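Pomegranates Come Early to the Onelley Kitchen, and the Fridge Is Ready

If you have walked past the community kitchen in Onelley lately and wondered why the lights are on before 7 in the morning, the answer is fruit, and plenty of it. The August share has started coming in from the growers out on the Gristitz side, and the people who sort it have been up early to get everything washed, looked over and put somewhere cool before the heat of the day gets into the building.

The first pomegranates arrived a good deal sooner than anyone had planned for, mixed in with the last of the plums and a few boxes of tomatoes that were really too ripe to travel but came along anyway. All told, the kitchen has taken in 1,156 pounds of fruit and vegetables so far this season, and 409 of those pounds came through the door in the past 4 weeks alone.

Greer Jardine has run the sorting mornings for longer than she cares to work out, and she is very glad to have the refrigerator space this year. (Those who came last summer will remember the coolers in the hallway, and the puddle.)

"A pomegranate will keep on the counter for a while, and people will tell you that's fine, and it is fine," Jardine said. "But put it in the fridge and you can forget about it for weeks and it's still lovely when you cut it open. My grandmother kept hers until the holidays!"

Her method is a simple one. Anything soft gets eaten or cooked that day. Anything with a split skin goes to the jam pot, and the firm, heavy ones go into the refrigerator with some room between them so the air can move. She likes a basket on the table close by, so that fruit can be picked over a piece at a time without a lot of walking back and forth. 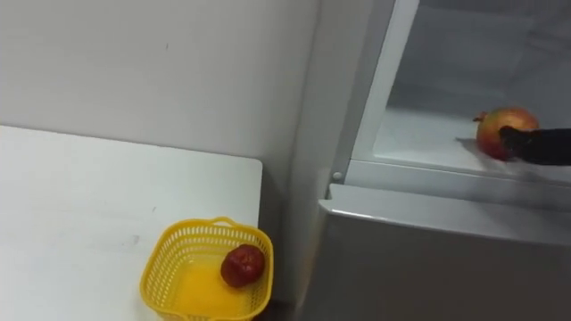 A pomegranate in the open upper compartment of the refrigerator, with a yellow basket on the table alongside.

Shares can be picked up from the side door in the late afternoon, and Jardine asks that folks bring their own bags if they possibly can. There are 50 households on the list at present, most of them in Onelley and a handful over in Callitz, and there is still room for a few more. A second pickup spot in Tapia is being talked about for the fall, once the apples are in. Sign-up sheets are on the board just inside the front door, next to the recipe cards.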